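Jara kitchen towels, set of 4, dark gray
Reviewed by Lorena Ibarra

I bought these in January to replace a stack of thin white towels that had gone yellow. The set was 195 grams per towel on my scale, heavier than the Rondetti ones I had before and a little lighter than Endar.

Drying. They left streaks on glasses for the first 3 washes. After that the finish washed out and they started soaking up water properly. Plates and pans are no trouble now. Wine glasses still need a second pass, so I keep an old linen towel for those.

Washing. I wash them warm with the bath towels and dry them on medium. They shrank a little in length and the hems stayed flat. The gray faded slightly at the fold lines. Lint was bad the first time, so do not put them in with anything black you care about.

Looks. The white lines are woven in, not printed, so they show on both sides. Dark gray hides coffee and tomato very well. It does not hide flour. If you bake a lot, get a lighter color.

Size. Folded in thirds and then in half, the set fits in a small plastic basket on the shelf, with room left over for a couple of dishcloths. The hanging loop is sewn into one corner and is too short for my oven hook. I cut it off one towel and don't miss it.

Price. I paid more than I wanted to. The Avach store had the same set for less a month later. There were 1,055 ratings on the page when I ordered, and the complaints were mostly over lint, which matches what I saw.

I would buy them again on sale. Four stars, with one off for the loop and the streaks.

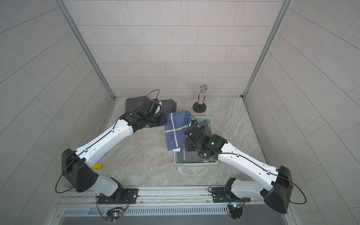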